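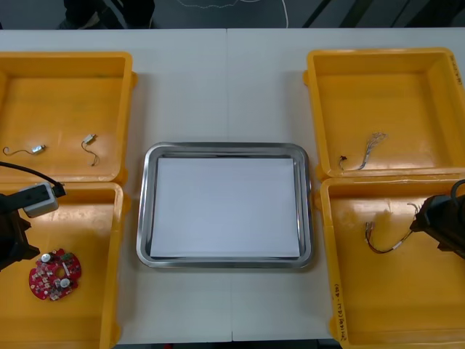

Is it worth taking a whole afternoon to see the paper mill at Grirum?

I'd say so, as long as you book ahead, wear shoes you don't mind getting splashed, and have lunch before you go up, as the canteen shuts at one.

I had wanted to see the Grirum mill for years, ever since my aunt sent me a birthday card on its heavy cream stock, and I kept putting it off because the bus only runs a few times a day and I am not an early riser. This February I finally wrote to them, got a very kind reply from Raluca Coman in the office, and found myself on the 10:15 out of Gonitz with a sandwich, a notebook, and the wrong gloves.

The ride takes you up along the Drova, which was high and brown and very noisy after the thaw. You get off at the bridge (ask the driver, the stop has no sign) and walk uphill past a row of sheds until you smell something like boiled laundry. It's the cotton cooking. I liked it straight away, though a man in our group kept his scarf over his nose until the coffee break.

There were more of us than I expected, mostly bookbinders and printmakers, plus a retired couple who had simply seen a poster. Our guide was Vasanthi Hegde, who runs the beating room and has one of those voices that carries over machinery without seeming to be raised. She started us with the rags. The mill buys cotton offcuts from shirt makers and sorts them by hand, taking out buttons and anything stretchy, and then they are chopped and put to soak. She let us each pull a handful out of a bin and try to guess which pieces would be refused. I got nearly all of mine wrong. Elastic hides in everything these days!

From there we went down four stone steps (mind the third) to the beaters. If you've never seen one, picture an oval bathtub with a heavy drum turning in one side of it, pushing a sort of thin porridge round and round. The longer it beats, the crisper and harder the paper. A soft printing sheet might get a short run, while the crackly stuff they make for conservation work is left much longer, and Vasanthi can tell where a batch has got to by rubbing a pinch between her fingers. She passed some around and asked what we felt. "Cold," said the retired husband, and he had a point.

The vat room was the part I had come for. Helge Rønning has been forming sheets there for 20 years, and watching him I forgot to take a single note. He dips the mould in almost upright, levels it, lifts, and gives it a shake, front to back and then side to side, and the water drops away and there is a sheet. It takes less time than reading this paragraph. Then it is turned out onto a felt, another felt goes on top, and he is already reaching for the next one. He told us the shake is the thing people struggle with, and that after a long holiday his own first few sheets go back in the vat.

Three of us were allowed to try. My sheet had a thick end, a thin end, and a drip mark in the middle the size of a coin, and Helge looked at it very politely. They dried it for me all the same and it came in the mail a couple of weeks later. I've pinned it over my desk.

After coffee — very good coffee, and a poppy seed cake that I should have asked the recipe for — we climbed to the drying loft. It runs the full length of the building under the roof, with shutters all down both sides that are opened or closed depending on the weather. The sheets hang over ropes in small bunches, and the light up there is lovely, soft and gray. Vasanthi said that a damp week in spring can hold up an order for days, and that customers in a hurry are gently pointed to somebody else. There is a size book kept on a shelf by the door, and the page it was open to had 3557 written at the top, the running number of the batch then on the ropes. I couldn't help wondering where my aunt's card came in that count.

The shop is one room on the ground floor. I bought a pack of mixed seconds, which are wonderful value if you don't mind a speck or two, and a small blank book bound by Sânziana Avram, who has the workshop across the yard and was there herself, wrapping things in newspaper and chatting with everybody. I may have stayed too long.

A few practical things. The path is steep and was icy in the shade. The loft is up a narrow stair with no lift, so ring the office first if that would be hard for you. Take cash for the shop. The last bus down is at 4:40 and it does leave on time, as I can tell you from having run for it with a bag of paper under my coat.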